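Notes from the Open Afternoon at Drenemero

In June I was invited, along with other members of our regional training network, to attend an open afternoon at the Drenemero workshop in Daly. The invitation came from Montserrat Ochoa, who manages outreach there, and it promised a working demonstration of robot arms as well as time for questions. I have attended a number of such events in my years as an instructor, and I set down my impressions here for colleagues who were unable to travel.

Visitors were received at 1:30 in the afternoon and divided into 3 groups. Mine was led by Yurani Llanos, a technician with a clear speaking voice and a firm view of where visitors should stand. She began with the safety arrangements, which took longer than I had expected and were worth the time. Each station has a marked line on the floor, a stop button on either side, and one member of staff who does nothing else while the arm is moving.

The first station was given over to grasping. Ms. Llanos explained that the workshop had spent most of the spring on the fingers of its grippers, a part that most visitors overlook. The fingers are tapered, so that they can reach between objects placed close together, and their inner faces carry a rough pad for grip. A small camera rides at the wrist and looks out between the fingers, and its view was shown to us on a monitor beside the station. Several of us found that we watched the monitor more than the arm.

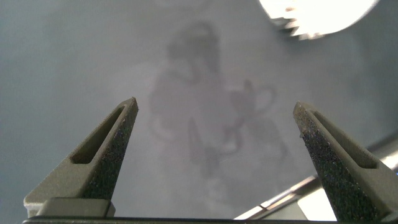

The question of wear was raised early. A visitor from a packaging firm asked how long a set of pads would last, and Etornam Ametepe, who maintains the equipment, replied that they are inspected every 80 hours of operation and replaced when the surface has gone smooth. He keeps a paper log for this purpose. The current set had completed 232 hours. He added that dust and grit are a greater nuisance than wear itself, and that he cleans the pads with a stiff brush before each session.

The second station showed Plemovow, the scheduling program that assigns tasks to each arm and records the result. I will admit that this part was hard to follow from the back of the group. The text on the display was small, and the presenter moved quickly from one menu to the next. What I did take from it is that every attempt is stored, including the failed ones, and that the staff review the failures together each morning. The stated goal is 1000 reviewed attempts before a new task is offered to a customer. I should have liked to hear how that number was chosen.

A period of discussion followed in the upstairs meeting room, chaired by Katherine Cáceres. Most of the questions concerned staffing and training - which skills a new operator needs, how many weeks of instruction are usual, and whether a background in programming is required. Ms. Cáceres answered that it is not, and that two of her strongest operators came from sewing and from bicycle repair. Sheyla Londoño of Rokunard, a firm that has placed its own trainees at the workshop, spoke briefly in support of this. She asked that schools send students who are used to working with their hands and who will report a fault at once.

I raised the matter of access for our evening students, who cannot attend during the day. Ms. Ochoa took note of the request and has since written to say that a later session is under review. Members of the network who wish to be placed on the list should write to me with the number of students they would bring and any mobility needs. Closed shoes are required on the workshop floor, and parking is behind the building, through the second gate.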